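Ostside workshop puts two grippers through the steamed bun test

Anyone who has ever lifted a steamed bun with kitchen tongs and left two dents in the top will have some sympathy for the team at the Ostside robotics workshop, which has given over a good part of July to exactly that problem. The group is comparing two sets of gripper fingers for a kitchen project it calls Quezada, and the job it has picked for them is one most of us have done at home without a second thought: load the buns into the steamer, put the lid on, and later take everything out again in one piece.

It sounds simple enough, and the team says it thought so too back when the plan fit on a single sheet of paper. The trouble is that the two halves of the job ask for very different hands. A bun wants a light, even squeeze and a good deal of patience. A glass lid is smooth and heavy for its size, and it has to be held firmly and at the right tilt or it comes down crooked on the rim and has to be picked up and tried again. The workshop would like one kind of finger to do both, mostly so that there are fewer spare parts in the drawer, but it is quite prepared to hear that it can't be done.

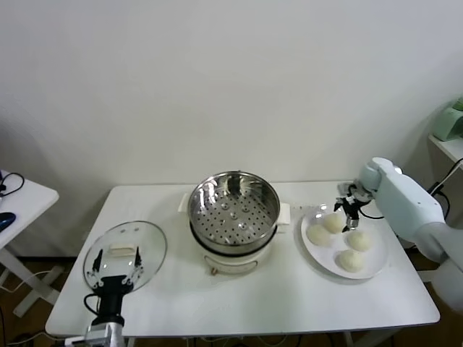

Two arms at the bun station, one holding the glass lid and the other over the plate.

The first set of fingers, known around the shop as the Olton, is the older design and the one everybody is used to. The second, the Musar, has a softer pad and a slightly slower close, and it was brought in this summer after complaints that the Olton was a bit rough with anything made of dough. Each set is being given 242 attempts, split between buns and lids, with the same operators taking turns at the controls so that a good day or a bad day doesn't all land on one side of the ledger.

By the end of last week the team had finished 170 attempts with the Olton, and the Musar was running somewhat behind, held up by a cable that kept working itself out of its clip. The early impression, and the team is careful to call it an impression, is that the Musar leaves fewer marks on the buns while the Olton is still the steadier of the two with the lid. A full tally will have to wait until both sets have gone the distance.

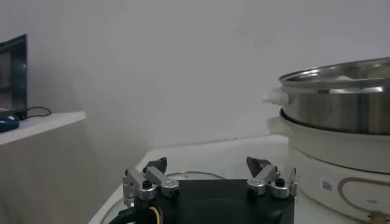

Camera placement has turned into a second study all by itself. A view from above is a comfortable one to work with when you want to know where everything on the table is, but operators found they were guessing at the last little bit of the approach, when the fingers are nearly at the bun and the arm itself gets in the way. A wrist camera helps a great deal there, at the cost of losing sight of whatever is off to one side. For now the operators keep both views up, and several have said they'd be sorry to give up either one.

There is also the matter of time. The workshop's goal is to have the basket loaded and the lid seated in 60 seconds. The best run so far missed that by 9 seconds, and most have taken quite a bit longer than the best one. The team isn't fretting over it yet. Speed can come once the lid goes on straight, and there are settings on the controller that have been left alone on purpose until the finger question is decided.

Neighbors who would like to see the arms at work are welcome to stop by the Ostside workshop on Saturday, when the doors will be open all morning and operators will be on hand to talk about the controls. Children are welcome with an adult. There will be buns for visitors too, made in the kitchen down the hall and served the old way, with tongs. Results for both sets of fingers will be posted on the workshop's project page once the remaining attempts are done.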